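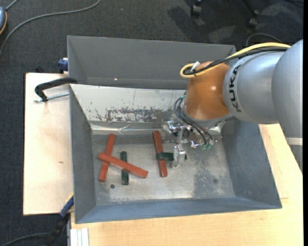 Menaka Roy objected to the first draft of this chapter that a planner has no business choosing which block to pick. Selection, she wrote, belongs to perception, and a planner handed a bad target can only fail slowly. Her objection shapes the chapter, although we do not follow it all the way.

Chapter 4
Choosing a Grasp in Clutter

Chapter 3 treated a single part on a flat surface. Once parts lie across one another, the segmentation mask of a lower part breaks into pieces, and the pose estimator may report two short blocks where there is one long one. The software must then decide three things: which pieces belong together, which part lies on top, and whether the fingers can reach it without touching a wall of the bin.

We store the second answer as a directed graph. Each node is a part; an edge from A to B means that A rests on B. Parts with no incoming edge are candidates. When the graph contains a cycle – crossed parts can produce one – the planner ranks candidates by clearance alone.

Section 4.1 builds the graph from a depth image. Section 4.2 adds the wall check, with a time limit of 600 milliseconds per query. The exercises use the Dernora log, which holds 1,147 pick attempts. Readers who have not installed the Flerum planner should do so before Section 4.2.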